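기술지원 > 조립 셀 > 처리 기록
댓글 6 · 공유 2

메모리 모듈 파지 위치가 조금씩 밀리는 현상 (Zuccaro 셀)

접수: 1월 30일
상태: 관찰 중

안녕하세요, Zivier 설비지원 담당입니다. 문의 글을 정말 꼼꼼하게 적어 주셔서 큰 도움이 됐어요. 답이 조금 길어질 것 같은데, 차 한 잔 옆에 두고 천천히 읽어 주세요!

적어 주신 증상부터 정리해 볼게요. 왼쪽 팔이 메모리 모듈을 집어 본체 쪽으로 옮기는 동작에서, 모듈이 손가락 중앙이 아니라 한쪽으로 치우쳐 물린다는 내용이었습니다. 보내 주신 로그를 보니 전체 316회 중 26회가 파지 위치 경고였고, 오류 코드는 모두 58번이더라고요. 팔이 멈춘 적은 없고 경고만 남았으니 너무 걱정하지 않으셔도 됩니다.

처음에는 그리퍼 손가락 패드를 의심했습니다. 그래서 패드를 닦고 Cleseo 제어기에서 영점을 다시 잡아 봤는데, 경고 빈도가 거의 그대로였어요. 파지력도 한 단계 올려 봤지만 별 차이가 없어서 원래 값으로 돌려놓았습니다. (괜히 세게 물리면 기판에 좋을 게 없으니까요.)

그다음에 본 것이 본체 왼쪽에 놓인 회색 3D 프린팅 고정판입니다. 판을 손으로 살짝 밀어 보니 아주 조금 움직이더군요. 지난 6월에 고정판을 새로 출력해 바꾸셨다고 했는데, 그때 기준점 티칭은 예전 값을 그대로 불러온 것 같습니다. 판을 다시 고정하고 Brornusar 프로그램에서 기준점 세 곳을 새로 찍었어요. 본체 위치도 같이 맞췄습니다. 옆으로 눕혀 놓고 쓰는 자세라서 테이블 홈과 나란한지 꼭 봐 주셔야 해요.

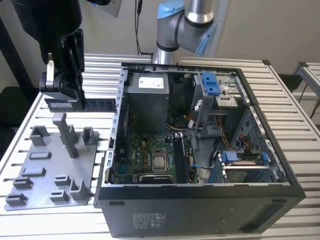
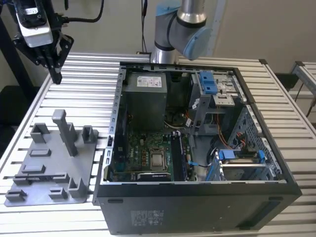 ▲ Zuccaro 셀 작업대. 측면 패널을 연 본체와 왼쪽의 회색 고정판

재티칭 후에 저속으로 72회를 돌렸고 58번 경고는 한 번도 나오지 않았습니다. 다만 정상 속도로는 아직 오래 돌려 보지 못해서, 티켓은 닫지 않고 관찰 중으로 두겠습니다.

번거로우시겠지만 당분간 이렇게 부탁드릴게요.

- 작업 시작 전에 고정판 네 모서리를 눌러 보고 흔들리면 볼트를 다시 조여 주세요.
- 그리퍼 쪽 케이블이 팔 움직임에 당겨지지 않는지 한 번씩 봐 주세요.
- 본체를 다른 것으로 바꾸면 기준점을 꼭 새로 찍어 주세요. 예전 값을 불러오면 같은 증상이 또 나올 수 있습니다.
- 58번이 다시 뜨면 초기화 전에 로그를 먼저 저장해서 이 글에 붙여 주세요.

아, 그리고 물어보셨던 파란 레버 쪽 간섭 건은 이번 증상과 관계가 없어 보여서 별도 티켓으로 옮겨 두었습니다. 그쪽은 접근 경로를 조금 높이면 될 것 같은데, 경로 파일을 받아 본 뒤에 다시 말씀드릴게요. 궁금한 점 있으시면 언제든 편하게 댓글 남겨 주세요. 늘 감사합니다!

태그: 그리퍼, 고정판, 재티칭, 오류 58
ⓒ Zivier 기술지원센터 | 문의하기 | 맨 위로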